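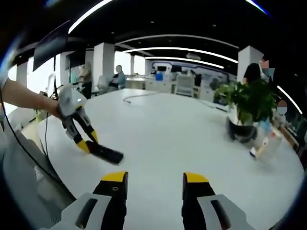

I used to wipe tables at the Goria cafeteria, and I was fast. Now I wipe them at Studby with a gripper in my fist, and I'm slow on purpose, so the arm they're building can learn it from me.

"Again," says Zakhar, "but like you're bored."

I am bored! That's 313 wipes since Monday's bagels ran out – okay, since breakfast – and they want 2,000. The pay's better than Goria ever managed, I get a chair, and my knees have stopped complaining. My old crew texts me anyway. Are you teaching it the corners? Fedoruk wrote last night. He still works nights over there, and he's the one who showed me the corners.

I typed a few answers and deleted them all. You go in with the edge, then turn your wrist – it took me a whole June to get that right.

This morning I did the first hundred the plain way, straight across. Then Zakhar went for coffee, and I turned my wrist once, just to feel it.

"Nice," he said from the door. "Can you do that again?"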